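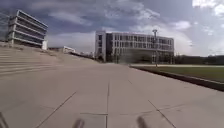

Explanada de losas claras, con el edificio al fondo.

**Cuaderno de taller – preparación del partido benéfico de Kernville. Viernes.**

Se recibe por escrito la conformidad de la federación de Burolora para la presencia de su delegación en el palco. La carta la firma Kanini Kashindye y confirma cinco plazas. Queda pendiente el visto bueno de Londosus, cuyo equipo de veteranas solicita adelantar el saque inicial a las 17:00.

Se revisan los marcadores portátiles. El segundo pierde la señal a 180 metros de la mesa de control; el primero la mantiene hasta 300. Se acuerda instalar el primero en la grada norte y repetir la prueba del otro con la antena de Ponce.

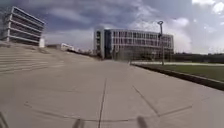

El acto de bienvenida a las jugadoras se celebrará al aire libre antes del encuentro, con una duración máxima de veinte minutos. Faith Wanyama propone una tarima baja y megafonía autónoma. Para un pavimento como este, de losas grandes y lisas separadas por juntas finas, se tenderá el cable en canaleta plana y se evitará apoyar las patas de la tarima sobre las juntas. El protocolo de saludos sigue en borrador.

Balones: 68 revisados, presión corregida en casi todos. Los descartados pasan a entrenamiento – no deben mezclarse con los de partido.

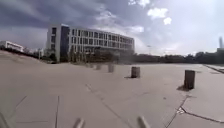

Bolardos y grieta en el pavimento, lado derecho.

Pendiente para la próxima sesión: respuesta de Londosus, segunda prueba del marcador y lista definitiva de acreditaciones. Wanyama remitirá el borrador del protocolo a Kashindye antes de imprimirlo.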